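The Case for the Folding Table

Laundry is seldom considered when a home is planned. Kitchens are measured to the millimetre and bathrooms are drawn and redrawn, yet the place where clean clothes are sorted, folded and stacked is usually left to chance. In most households it is the end of a bed, the arm of a sofa or whichever part of the dining table happens to be clear at nine in the evening.

The Prulik home study, which ran until November, set out to examine this neglected part of domestic life. Over its course 164 households kept a diary of their washing, noting where each load was folded, at what time of day and how long it waited beforehand. The results have since been used by Evoswood, the furniture workshop, in planning a range of utility room fittings.

The principal finding will surprise few readers. Clothes were put away sooner in homes that had a clear, flat surface at a comfortable height. Where folding was done on a bed, the basket was frequently moved to the floor at night and returned the next morning with its contents unchanged.

The basket itself has a part to play. A round one with slotted sides is light to carry and takes up little room, but it encourages heaping, and garments at the bottom are soon creased by those above. It is best kept at a back corner of the table, within reach but clear of the working area. The finished pile should have a corner of its own on the opposite side, so that folded and unfolded items are never confused. 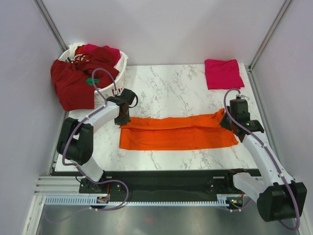 Should the whole basket be tipped out before folding begins?
It is generally better to take out one garment at a time. A full load spread across the table leaves no room to lay anything flat, and the creases set while the heap waits its turn.

The order of work deserves some thought. Large pieces that hang over the rim may be taken first, as they hide whatever lies beneath and tend to drag smaller items out with them. Socks and other small articles can be left until last and paired directly from the bottom of the basket. Households in the study that sorted by owner before folding reported fewer disputes, although they also required more space.

For shirts, the long fold remains the most dependable. The garment is laid face down and smoothed outwards from the middle with the flat of the hand. One side is brought in towards the centre, followed by the other, until a long strip remains. The strip is then folded from the hem towards the neck, once for a deep shelf and twice for a drawer. Soft jersey will not hold a sharp edge and should not be pressed into one; it is enough that the layers lie level – small wrinkles will generally drop out in use.

Height is the measurement most often misjudged. A dining table is made for sitting at, and a person of average build who stands over one for 20 minutes will feel it in the lower back. Evoswood has settled on a worktop slightly higher than its kitchen units, with a depth sufficient for an adult shirt laid out in full. The surface should be smooth and easily wiped. A pale finish is recommended, as stray threads and damp marks are seen against it at once.

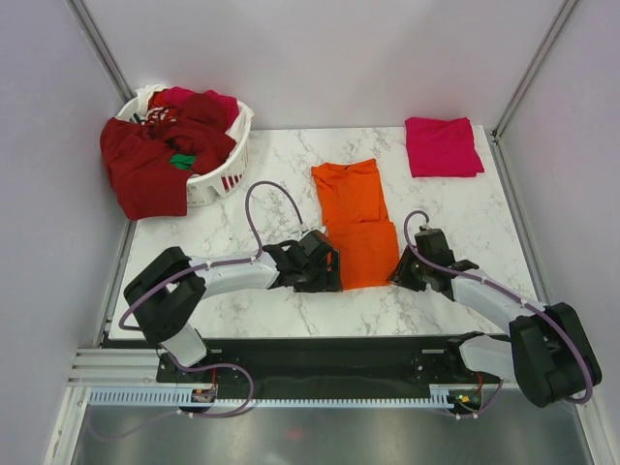 Sirko, writing in reply to an earlier article in this series, takes a firmer view and holds that a folding table without a shelf beneath it is only half a piece of furniture. The same letter recommends a separate tray for single socks, to be emptied at the end of every month whether or not their partners have been found.

The point about shelving is well made. Wallix, which supplies storage for small flats, offers a hinged top that drops against the wall when not required, with 40 centimetres of open shelving fixed below. Such an arrangement suits a hallway or a narrow landing. It must, however, be fixed to a sound wall, and the top should be lowered only after the basket has been taken off it.

Readers without space for any fixed fitting may still adopt the principle. A firm board laid across a chest of drawers will serve well, provided that it does not slide and is kept clear of post, keys and chargers between loads.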